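Print this page
E-mail this thread

Estrella Users Forum > Teaching and Demonstration > Two-Arm Tasks

Soft goods: hand guiding or remote control for the pouch task?
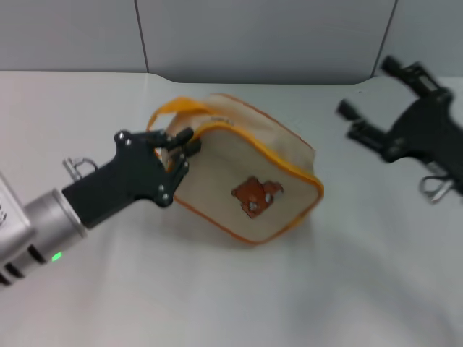
Left gripper on the top corner of the pouch, right gripper open. Bear patch facing up.

fostwood_lab
Members are invited to comment on a procedural question. Our group is preparing demonstrations of a zipper task on a small canvas-like pouch with orange trim. The left arm is to hold the pouch by one upper corner while the right arm takes the zipper pull and draws it open. We have recorded 279 demonstrations by remote control, using the leader arms supplied with the Luluvano station. We are now asked to decide whether the remaining demonstrations should be recorded by hand guiding instead, with the operator moving the arms directly. The budget allows 551 demonstrations in total. Any experience with fabric items would be appreciated.

northbench
Our recommendation is to remain with remote control. When an operator guides the arms by hand, the operator's own hands and sleeves enter the camera view, and the policy is then trained on images that will not occur during operation. We discarded 100 hand-guided recordings for this reason last July and do not intend to repeat the exercise.

t_kessel_automation
I must disagree with the previous reply. The camera problem is real, but it can be handled by guiding the arms once, storing the joint path, and replaying it with the operator out of view. The images are then taken from the replay. For a zipper, the operator needs to feel the resistance of the pull, and the leader arms on most stations return no force at all.

northbench
Replay is acceptable for rigid parts. A canvas pouch does not return to the same shape between the guided pass and the replay. In our trials the corner was often a finger's width from where the stored path expected it, and the gripper closed on air.

t_kessel_automation
That depends on how the item is reset. We used a shallow tray with a printed outline and had few misses. I accept that a tray may not be suitable if the item must be presented in varied positions.

fostwood_lab
Varied positions are required. The test plan calls for the pouch to be placed anywhere within reach of both arms, at any angle, with the patch side up. A tray would not be permitted.

quillfeather
May I ask about the grasp? In the picture the left fingers have the corner and the base of the handle together. Is that specified? If some operators take the handle and others take only the cloth, the data will contain two different tasks under one name.

fostwood_lab
The written instruction says "upper corner" and does not mention the handle. On review, operators have done both. The handle gives a firmer hold, but it can be pulled to one side and carry the top edge with it. We will amend the instruction before recording resumes.

quillfeather
Thank you. I would suggest labeling the existing recordings by grasp type before anything is removed. We deleted a mixed set at Nimley and later found that the policy trained on both grasps recovered better from a slip.

northbench
I would not rely on that result. Mixed grasps may help with recovery, but in our work they also produced hesitation, with the gripper stopping between the two options. One grasp, clearly written down, is the safer course for a set of this size.

quillfeather
We saw some hesitation as well – mainly when the pouch lay with its handle toward the right arm. It was reduced when the start positions were balanced.

dellmar_integration
A separate point. Please consider where the free arm waits while the holding arm makes its grasp. Operators new to two-arm remote control tend to move both arms at once, and the free arm drifts. We now require it to wait open at a fixed height until the grasp is confirmed by voice. Training time for new operators went up, and rejected recordings went down.

t_kessel_automation
Agreed on the waiting position. I disagree on the voice confirmation, which adds a pause to every demonstration. The policy will learn the pause.

dellmar_integration
The pause is trimmed afterward from the joint data. It is a short script and I can post it to the file area.

fostwood_lab
Please do. After discussion, our group will continue with remote control and one grasp, cloth and handle base together. The existing recordings have been labeled, and 233 of them meet the amended instruction. The others will be kept in a separate folder. A small hand-guided set will be recorded for the zipper pull only, so that the two methods can be compared.

northbench
Please report the comparison by start angle as well as overall. The overall figure will hide

[Post shortened. Log in to read the full reply.]

Print this page
E-mail this thread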